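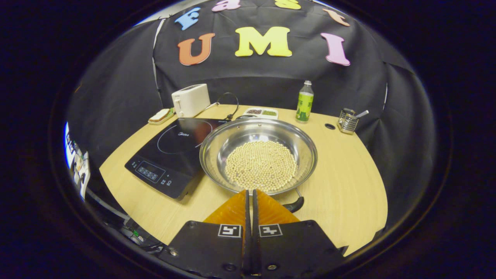 Our project looked at how the colour of the water in Oltley Creek changes between the Multbridge weir and the old mill at Dravham. We sampled 9 sites in September and I loved every muddy minute of it!

The clearest water was upstream, where the reeds are thick. Below the weir it went a deep tea brown, and our favourite theory is tannins from the gum leaves.
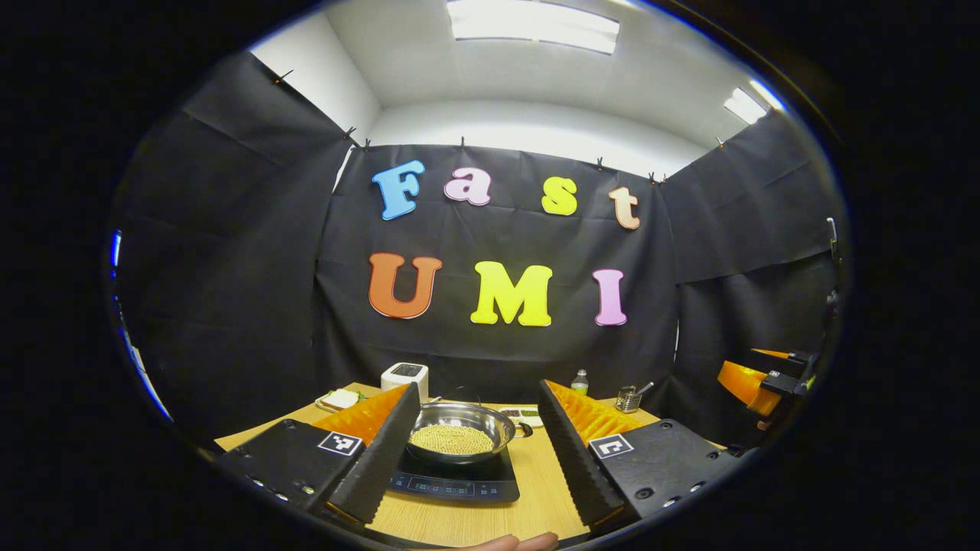 Turbidity was highest at site 4, right beside the cattle crossing. Next term we'd love to test the Ene branch too, ideally straight after heavy rain.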